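Sustier Touring Series confirms 2019 calendar

2 September 2018

The Sustier Touring Series will visit Tonmont for the first time next year after organizers released the schedule for the coming season.

The season will open at Penry in March, with two races held over a single weekend. Penry has hosted the final round for the past three years and moves to the front of the calendar following resurfacing work on the main straight and pit lane.

Tonmont joins as the fourth round. The circuit received its racing license this summer and will host the longest race of the year, a 295-mile event with two mandatory pit stops. Teams will be allowed one official test day at the track before the race weekend. Private testing at Tonmont will not be permitted once the season has begun.
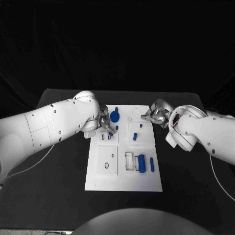 Two white robot arms reach toward a white board on a dark gray table.

The final round will take place at Bidoler, which returns after a one-year absence. Points at the last round will be awarded on the same scale as at every other event, and the double-points rule used this season has been withdrawn.

The series will run 10 rounds in total, the same number as this year. The summer break has been extended by one week at the request of the teams, and no two rounds will be held on consecutive weekends.

Several changes to the sporting rules were approved together with the calendar. Qualifying will be split into two sessions at all rounds, with the fastest cars from the first session advancing to the second. The minimum weight for cars in the main class will remain unchanged. Teams entering a second car must now register both drivers before the opening round.

The entry fee for a single car in the junior class has been set at $2,000 per round. Full-season entries for both classes will be accepted until the end of the year, and late applications will be considered only where grid space allows.

Ticket prices and support race schedules will be published separately by each circuit. The Tonmont date remains subject to final approval of the spectator access plan.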